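Two arms, one card holder, one pinched snap: what did your fault log say?

Posted in: Faults, Stops and Near Misses

tretkaan
Joined: October

Hello all! First proper thread from me, and it's a fault. Our two-arm cell at Tretport opens and closes small leather goods all day long, mostly card holders with a snap flap. The left arm holds the tab, the right arm comes in and works the flap. I love watching it, I really do — it still feels like a bit of magic when the snap goes home.

On March 23, 2019 it did 98 cycles without a murmur, and on the next one the right arm kept closing after the snap was already shut. It pressed on until the arm's own force limit stopped it. The flap had a nice deep dent in it, one fingertip was bent, and the log said "grasp complete". No alarm at all until the force stop.

My hand was nowhere near, but I'd reached into that same spot that morning to straighten a holder. So I'm treating it as a near miss as well as a fault.

Any ideas where to start?
Kaan Yurt

quaye_bench
Ooh, good one. First guess is the finger position sensor. If the gripper thinks it is wider open than it is, it'll carry on squeezing and be perfectly happy about it. Home the gripper, close it on a feeler gauge, and compare what it reports with what you measure. Do both arms, even though only one misbehaved.

Ghislain S
I'd look at the fingertips before the sensor. How long have those been on? We had a set worn down at the tips and the grip point moved enough to miss small parts. Paint chips are nothing to worry about, a changed tip shape is.

tretkaan
Same fingers since we started, 3,518 cycles on the counter. They're scuffed, yes. Checked the gauge thing over lunch (thank you quaye!) and the left arm is spot on. The right reads 2 mm wide. Every time!

quaye_bench
There you go then! Sensor offset. Re-zero it and carry on.

Ghislain S
Please don't just re-zero it and carry on. An offset like that came from somewhere. If a coupling slipped once it will slip again, and you'll have reset the only clue you had. Take the cover off and look at the grub screws.

quaye_bench
Fair, but he's got a bent fingertip too, and a bent tip would give you the same wrong reading against a gauge. You can't tell cause from damage until a straight finger is on. Swap, then measure, then take covers off.

Ghislain S
All right, I'll give you the order. I still want the cover off before it runs a shift.

brotport_nell
Different question from me. Why was it possible to reach in at all? Never mind the sensor, if you can get a hand between two arms while the cell is enabled then the guard isn't doing its job. We had a gate switch taped down at Brotport for months and everyone walked past it.

tretkaan
Not taped, but nearly as bad. The cell goes into a slow "setup" mode when the gate opens and I'd assumed slow meant safe. Reading the manual again, setup mode slows the arms and leaves the gripper force at full. I had no idea! Changed today: gate open now drops power to both grippers as well, tested with each finger closing on a bit of foam, and nothing else moves until someone resets it from outside.

brotport_nell
Lovely, that's the best line in the thread. Put it on a card by the gate. And do check what happens to the part the gripper was holding when the power goes.

tretkaan
It drops. For a card holder I can live with that!

New finger is on, by the way. Right arm now reads under by a hair, so part of it was the bend. Cover came off as well and Ghislain wins a biscuit: one of the 4 grub screws was turning freely. So you were both right, which is very annoying of you.

I've put it back to hand-stepped moves for now, left arm on the eyelet tab and right arm standing off from the flap: 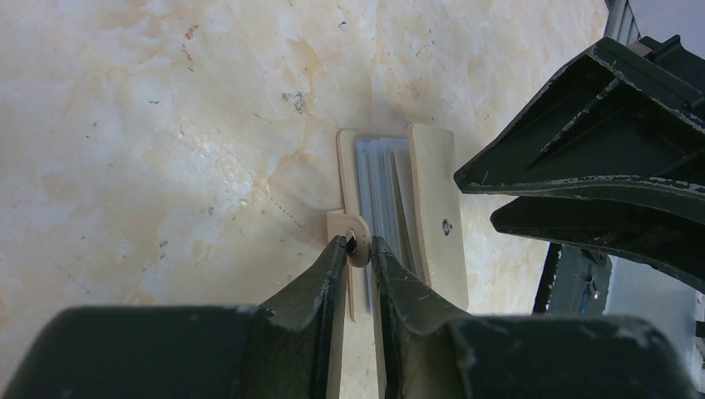

What I'm changing before it goes back on shift

1. Thread lock on all the grub screws, both arms, with a paint line across each one.
2. Gauge check at the start of every shift, written down.
3. A stop if the force climbs before the fingers should have met anything.
4. Lower force limit on the right arm.

quaye_bench
On number 3, allow a bit for leather. It varies more than you'd think and you'll be resetting it all day. We use Tasex foam pads for the first trials, then move to real stock.

Ghislain S
I'd go the other way and start it tight. False stops for a week are cheap. What was the old force limit, out of interest?

tretkaan
Whatever it shipped with, I'm ashamed to say. Starting tight, and I'll post the log when I've got a full shift of it. Can't wait to see it snapping away again!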